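Setting Up Your Jallitell Owen Portable Speaker

Section 5: Charging, Pairing and First Listen

Welcome, and thank you for bringing an Owen home. We know it is tempting to skip straight to the music, and we won't scold you if you do, but a few quiet minutes with this section now will save you a good deal of puzzling later on. Please have the speaker, the charging cable and your phone or tablet close by before you start.

Charging the speaker for the first time

1. Peel the clear film off the charging port on the back of the speaker. It is thin and easy to miss, so run a fingernail along the lower edge until you feel it lift.

2. Push the small end of the cable into the port until it clicks. It goes in either way up.

3. Plug the other end into a wall adapter. A computer port will do in a pinch, but you will be waiting most of the day.

4. Watch the ring around the power button. It glows amber while the battery fills and turns a steady white when it is done. A first charge takes roughly 306 minutes - yes, we timed it - and later ones are a good bit quicker.

Caution: Do not charge the speaker while the port is damp. If it has been out in the rain or near the pool, wipe it down with a dry cloth and leave it standing, port side down, overnight.

Note: The battery is rated for 1000 charges. You do not need to run it flat between them, whatever you may have heard about older batteries. 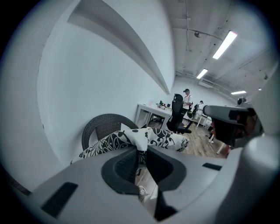
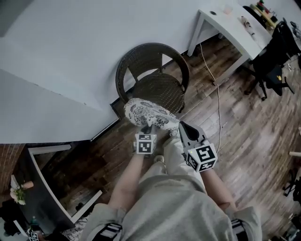
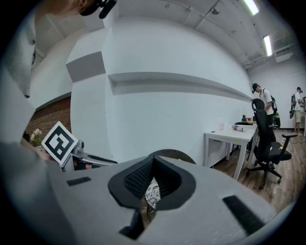 Rivbridge, 26 Feb 2020

The pairing steps below replace the ones in the folded sheet that came in boxes packed before the end of January. If your sheet tells you to hold the plus and minus buttons together, please set it aside and follow these instead.

Pairing with your phone

1. Press and hold the power button until you hear two rising notes. Let go after the second note. If you keep holding, the speaker will simply turn itself off again, and you can start over with no harm done.

2. Press the link button once. The ring will begin to blink blue.

3. Open the Bluetooth menu on your phone and wait for "Owen" to come up in the list. Tap it.

4. Listen for one long, low note. The ring stops blinking and stays blue, and you are ready to play something.

Note: The Owen remembers the last five devices it was paired with. When you add another, the oldest one drops off the list, so if your tablet seems to have been forgotten, just pair it again in the same way.

If the speaker does not show up in the list, move the phone closer, turn its Bluetooth off and on, and press the link button a second time. Thick walls and microwave ovens are the usual troublemakers.

Using the Fodo app

You can enjoy the speaker perfectly well without the app, and plenty of people do. It is handy, though, for changing the bass and treble, naming the speaker (useful if you have two in the house!) and installing updates.

1. Install Fodo on your phone and open it while the speaker is on and paired.

2. Tap Add Speaker and choose yours from the list.

3. If an update is offered, make sure the battery is at least half full, then tap Install. Keep the phone in the same room until the ring turns white.

Caution: Do not switch the speaker off during an update. The ring may go dark for up to 300 seconds while it restarts, and that can feel like a very long time when you are standing there waiting - please leave it be.

If the ring is still dark after that, hold the power button and the link button together until the ring flashes amber, then begin again from step 1 of this part.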